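Setting up your Mumunora room thermostat

Part 3: Pairing the thermostat with the boiler

By now you should have the receiver wired in next to your boiler (Part 2) and the little green light on it blinking slowly. If it's not blinking, go back a page. I've fitted plenty of these and I still forget to flip the fused switch back on!

1. Slide the cover off the thermostat and pop in the two batteries. Mind which way round they go, as the markings are tiny.

2. Wait for the screen to show three dashes. Mine takes a few seconds, Jong-dae's takes ages, and both work fine.
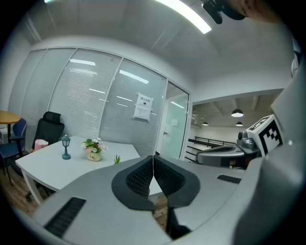
3. Hold down the round button on the receiver until the light goes from slow blinking to fast. Let go straight away. If you keep holding, it wipes the settings and you're back to step 1 (ask me how I know).

4. On the thermostat, press Menu and the plus button together. The dashes turn into a number. Write it down, you'll want it if you ever add a second room.

Caution: don't do any of this with the receiver cover off. There's mains power in there. If something looks loose, switch off at the fuse box and get an electrician in.

Choosing a spot on the wall

Before you drill anything, carry the thermostat round the house for an evening and see where it holds its signal. I like an inside wall at chest height, well away from radiators, lamps and sunny windows.

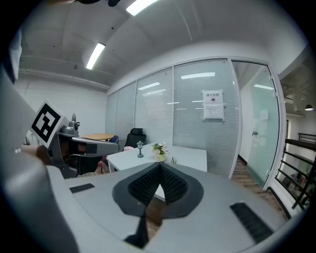

Two grippers and a white table.

5. Hold the back plate against the wall, get it level and mark the holes through the slots.

6. Drill, push in the plugs and screw the plate on. Snug is plenty, the plastic bends if you go mad with it.

Note: the Kemppainen back plate from the older model does fit, but the thermostat sits a bit crooked on it. Ye-ji lives with hers like that. I couldn't!

7. Clip the thermostat on from the top, then press the bottom until it clicks.

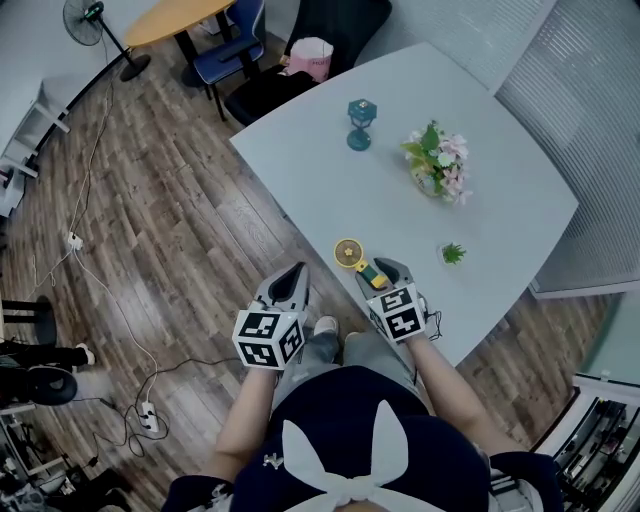
8. Turn the temperature up until the flame symbol appears and go and listen to the boiler. It can take a minute or two to fire, so don't start pressing things in a panic. Once it's running, turn the temperature back down and check that it stops.

If the screen says E71, the two halves have lost each other, so repeat steps 3 and 4. For any other code, see the list in Part 5.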